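Lilen abre la inscripción a su programa de cocinas compartidas, con el fregadero como asunto central

La consultora de espacios de trabajo Lilen presenta en octubre Cillby, un programa para poner orden en las cocinas de oficina, ese lugar donde personas capaces de cerrar un balance anual dejan un cuenco a remojo y se van de puente.

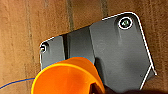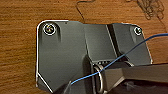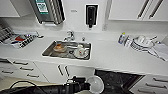
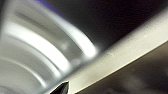
Placa gris oscura sobre madera, en las dos primeras imágenes; en la tercera, la cocina con su fregadero, y en la última, una superficie plateada de cerca. Fotos: Lilen.

El programa parte de una encuesta propia a 212 empleados de oficinas con cocina común. El 44 % admite haber dejado alguna vez un recipiente en el fregadero con restos de comida. El 100 % asegura conocer a alguien que lo hace a diario. Lilen no ha logrado conciliar ambas cifras y ha preferido seguir adelante.

Cillby no exige obras. La cocina de la fotografía tiene ya lo que suele tener una cocina de trabajo: fregadero de acero inoxidable, grifo cromado, dispensadores de toallas de papel y de jabón en la pared, armarios blancos arriba y abajo. También tiene un escurridor abarrotado, platos y cuencos blancos apilados y, dentro del fregadero, una tetera o jarra blanca con un dibujito rojo. El material está. Falta saber a quién le toca.

Para eso, el programa propone 2 normas. La primera: lo que entra en el fregadero sale de él antes de que acabe la jornada. La segunda: el escurridor se vacía por la mañana, antes del primer café, momento en que la plantilla es más fácil de convencer. Las versiones anteriores del reglamento ocupaban bastante más y terminaron, según consta en los informes internos, debajo de una cafetera.

La inscripción incluye una visita inicial, un plano de la cocina con un sitio asignado a cada cosa y una revisión pasado el primer mes. Las notas pegadas en los armarios quedan fuera del método, en especial las que empiezan por «Tu madre no trabaja aquí».

El programa se ofrece en dos modalidades. Joubert está pensada para oficinas de una sola planta y una sola cocina. Jorninier se dirige a edificios con varias empresas, donde cada taza sin lavar abre un conflicto de competencias. Ambas pueden contratarse por separado, y la segunda incorpora una sesión de mediación sobre el uso de la nevera.

Las empresas interesadas pueden solicitar plaza a través del formulario de la web de Lilen. Se ruega indicar el número de cocinas y, si se conoce, el de tazas.

Sobre Lilen
Lilen asesora a empresas en la organización de zonas comunes: cocinas, almacenes y salas de reuniones.

Contacto para medios: departamento de comunicación de Lilen, mañanas de 9 a 14 h.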